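June 14, 2025

Ink log, second batch. Started 8:00, stopped when the light went.

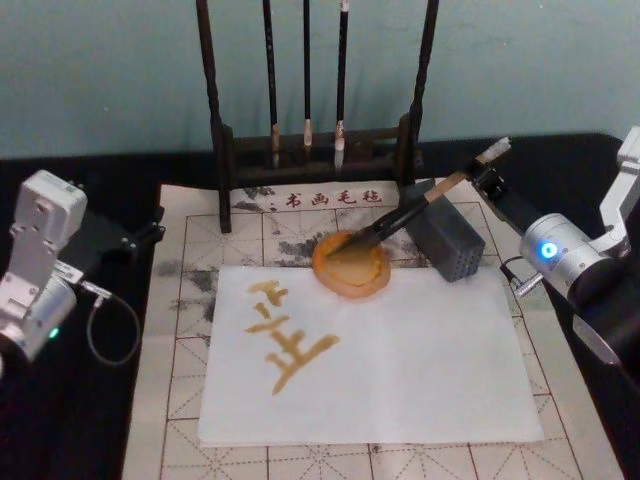

Black table, pale teal wall.

Ground the Padmont stick for 300 strokes in cold tap water. The result was gray at the edges and had no body, so I added 2 drops of water fewer on the next round and went to 353 strokes before I lost patience. Better. The line holds at the turn and the dry end breaks up into fibers instead of going flat. The sound of the stone changes near the end of a good grind, lower and stickier, and I should trust that more than the count.

Paper is still the weak point. The Gernley sheets bleed on the smooth side and hardly at all on the rough side, which the packet has backward. Marked the corner of each remaining sheet in pencil. The older Plarkum stock takes ink evenly but cockles once a heavy stroke goes down, and pressing it overnight under the atlas removes most of the wave. Eleven-inch width is too narrow for the long verticals anyway.

Kerstin Öberg called at lunch. She wants the place cards in a brush hand – not pen – and has changed the spelling of two guests. Asked her to send the list in writing. She also thinks I should drop the stick and use bottled ink. Tried hers in December and it dried with a shine I could not get rid of.

Practice in the afternoon: horizontals only. Entry is fine, the middle sags, exit too heavy. Shifted the sheet left and sat farther back, which fixed the sag but made my shoulder ache by the fourth sheet. Kept nearly half of what I wrote, mostly from the last hour.

Washed the goat hair brush three times. One hair still sticks out on the left. Did not trim it.

To buy: felt mat, blotting paper, a lid for the water pot. Rinse the stone before bed.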